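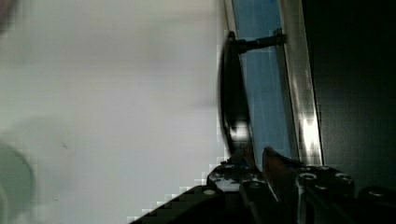 Gripper fingers below a black knob, seen from the wrist camera during the Starnthorpe comparison.

STARNTHORPE, March. Prernov has completed a side-by-side test of two finger sets for its parallel gripper, run on a single arm under the Sekex controller. The work took 12 working days and covered 3,000 grasp attempts, divided equally between the sets.

The first set is the stock finger supplied with the gripper. The second is a narrower design from Bakker, made for small parts and thin rims. Grip force, closing speed and approach height were held constant. Fingers were changed every 200 attempts so that wear on the arm would not favor either set.

Each attempt was logged by the controller and checked against wrist and overhead video. A grasp was counted as good if the object stayed in the fingers through a lift and a short hold. The Bakker set dropped fewer cups and rounded items. The stock set did better on heavier objects. Results for flat items were too close to separate.

Objects used on the tabletop include a ketchup bottle, a plate, cups, a basket and toy food. Positions are changed between runs, and the arm returns to the same start pose each time.

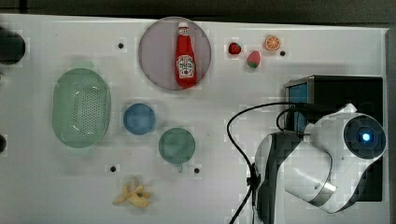 Availability

The full test log, with controller settings and finger drawings, can be requested from the Prernov applications desk in Starnthorpe. A second round will compare 7 wrist camera positions using the Bakker fingers only.

Related items
Sekex controller: notes on force limits
Bakker narrow fingers: mounting guide
Prernov opens Starnthorpe test bench
Choosing a wrist camera bracket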